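Zundell two-finger gripper: tried in the simulator first

I spent most of June 2021 deciding between two grippers for my little arm, the Zundell and the Vomell, and I finally did the sensible thing and ran both in Betancur (the simulator, 16 bucks a month) before paying for hardware. So this is a review of the Zundell model mostly, with some grumbling about the other one!

Setup took me an evening. The arm loads fine, the fingers open and close when told, and the default room is ugly but quick to draw. I ran 136 pick attempts with each gripper, straight down from above, same three objects every time.

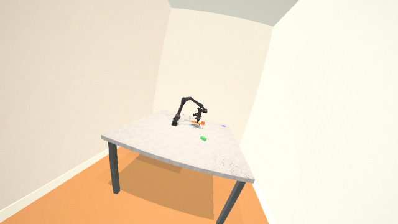 Zundell over the orange piece, with the green cube out front and the small blue one way off to the right.

The cube was easy for both. The flat piece is where I got picky -- the Vomell kept shoving it along the table, and I lost 43 picks that way. The Zundell missed far fewer, though it closes slowly and I wish the speed setting went higher.

My one real gripe is the finger pads, which you have to order separately from Cukholm. At $780 for the gripper they should be in the box. I ordered it anyway, four stars from me.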